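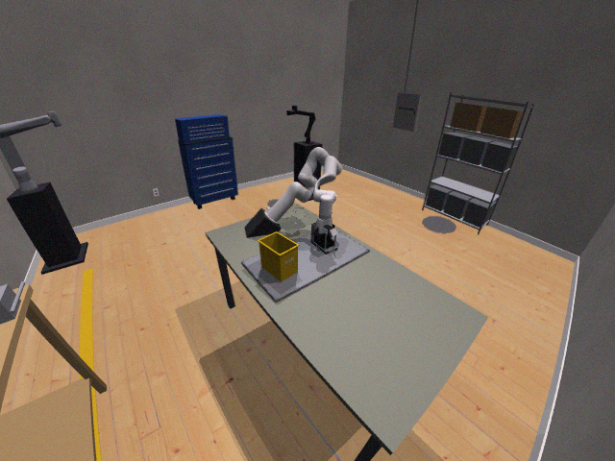
Booking rooms and tables at the Flestard Centre: frequently asked questions

Who may book a room?

Any resident of Flestard, and any club or society registered with the Centre, may book a room. Bookings by businesses are accepted outside term time only. Applicants must be aged 18 or over.

How far ahead may I book?

Registered groups may book up to nine months ahead, and individual residents up to two. Bookings for the autumn term open at 10 am on the first working day of September.

Which rooms are available?

The Vidal Room is suited to meetings, classes and craft sessions. The Nindari Hall seats 272 people in rows, or fewer at tables. The limit for standing events in the hall is 316, and this includes performers, helpers and staff.

May I move the tables?

Tables may be moved within a room but must not be taken from one room to another. Please lift them – dragging marks the floor. Long tables need two people. The room should be left as shown on the plan beside the door.

Is setting-up time included?

No. The period booked must cover setting up and clearing away. Groups which overrun will be charged for the next full hour.

May we bring our own food and drink?

Cold food and soft drinks are permitted in both rooms. Hot food may be served in the hall if the kitchen has been booked as well. Alcohol requires written consent, requested at least 28 days before the event.

How do I pay?

Payment is made through the Wundia booking service when the request is confirmed. Invoices are available to registered groups. Cheques are no longer accepted.

What if I need to cancel?

Cancellations made 14 days or more before the booking are refunded in full. Half the fee is kept after that point, and no refund is given within 48 hours of the start time.

Whom should I contact about access needs?

Please write to Gaëtan Guillot, Bookings Officer, before making your request. A hearing loop is fitted in the hall.

Related pages
Hire charges
Kitchen rules
Parking and cycle stands
Registering a group

Shared 9 times | 2 comments

Contact us | © Flestard Centre | Back to top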